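Transcribers wanted for the Tunstall letters

Hi, I'm Diane McIntyre, and I look after the manuscripts at the Lornelholm local history library. We have 2,379 letters written by and to the Tunstall family in the years right before and after the Civil War, and I need five patient people to help me type them up!

Most of it is county politics – who was running, who switched parties, who wouldn't sit next to whom at church. The handwriting runs from lovely to awful. You don't need a history degree. You do need to be okay with reading cursive, spelling things exactly as the writer did, and putting a question mark where you can't make out a word.

It's five hours a week starting in November, from home or in our reading room, mornings or evenings. There's a $2,000 stipend when your batch is done. Evelien Wuyts will teach you our transcription rules and check your first few pages with you (she's very kind about it).

To apply, send me a short note on why old letters appeal to you, plus one page you've transcribed from the sample packet at the front desk. 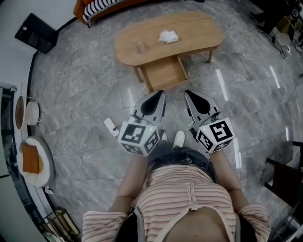
Striped top, jeans and white sneakers on the marble-patterned tile.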